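Print this page
E-mail this page to a friend

Sider 826 Basement Dehumidifier
Sold and serviced by Nassar Supply, Kiltow

We held off on carrying the Sider 826 for a good while. The carton promises a "healthier home," a "whole-basement solution" and "whisper operation," and we have sold enough dehumidifiers to be wary of all three. It is on our floor now and it sells well. Please read this page before you put it in the cart.

What it does

The 826 pulls moisture out of the air and drops it in a bucket, or sends it down a hose if you have a drain lower than the outlet. The rated capacity is 35 pints a day. Ratings are taken in a test room, at a set temperature, with plenty of moisture to work on. Your basement is probably cooler than that and you should expect less. How much less depends on the season, the walls and how often somebody opens the door at the top of the stairs, and any store that gives you a firm figure over the phone is guessing.

It won't fix a leak. If water comes through the wall after a storm, look at the gutters and the slope of the yard first, then the sump if you have one. A dehumidifier running next to a wet wall mostly turns rainwater into an electric bill.

It also won't clean the air. There is a mesh screen behind the front grille, which the carton calls a filter. It catches lint and pet hair and keeps them off the coils. We have seen no reason to credit it with more than that.

Noise

"Whisper" is the maker's word. On low fan you can watch television in the same room. On high you will turn the television up. When the compressor starts there is a thump, and on a bare concrete floor the thump travels. A rubber mat helps a little. We would not put one under a bedroom with a light sleeper in it.

The humidity display

Treat the number on the front as a suggestion. The sensor sits inside the cabinet, close to the air intake, and reads the air right there. The far corner behind the water heater may be quite different. Buy a cheap separate gauge, leave it in that corner overnight, and set the machine by what the gauge tells you. Leave the "Smart" setting alone until you have done this. As far as we can tell it picks a target and a fan speed and stays with them.

Bucket or hose

Most people who return the 826 are tired of the bucket. It is an awkward shape to carry up a flight of stairs, and the handle folds down at the wrong moment. Use the hose if you can. The connection is an ordinary garden hose thread, on the back, behind a plastic cap that is easy to lose.

The hose has to run downhill the whole way. There is no pump in this model – the carton shows a hose going up to a sink, in small art on the side panel, and the small print under it says the pump is sold separately. We think that panel should be changed, and we have told the distributor so.

Specifications

Model: Sider 826
Rated capacity: 35 pints per day
Fan speeds: 2
Drain: bucket, or gravity hose (hose not included)
Pump: none
Restart after power failure: yes, at last setting
Casters: yes, not locking
Warranty: 2 years, parts only, through the maker
Price: nearly $200, plus tax

Compared with the Galtulau

The Galtulau portable costs more and has a built-in pump. If your only drain is a sink or a high window, pay the difference. If you have a floor drain, we can't find much in the Galtulau that earns the extra money. Its cabinet is nicer looking and the display is easier to read from the stairs. The claim that it "learns your home" is one we have been unable to get anybody to explain.

Returns

Unused units in a sealed carton can come back any time before the end of the season. Used units can be exchanged if they fail, but we won't take one back for being loud. Come in and listen to the floor model first. Ask us to switch it to high.

Let the machine stand upright overnight before plugging it in if it rode home on its side.

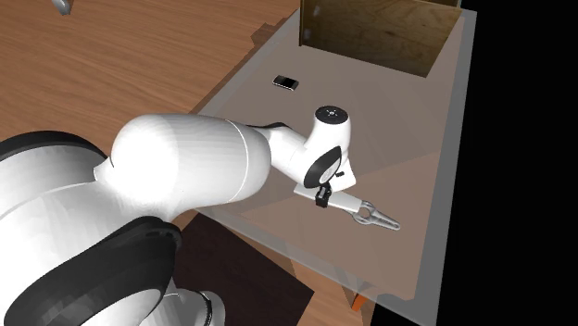 By the Nassar Supply counter staff, Kiltow
Page updated May 11, 2022

Replacement screens for the 826 are kept behind the counter. Rinse the old one in the sink before you buy another – most of the ones we are shown only need washing. Bucket floats are special order, and in December the maker's parts desk is slow to answer. Bring the model number from the sticker on the back panel, as the older Sider units take a different float.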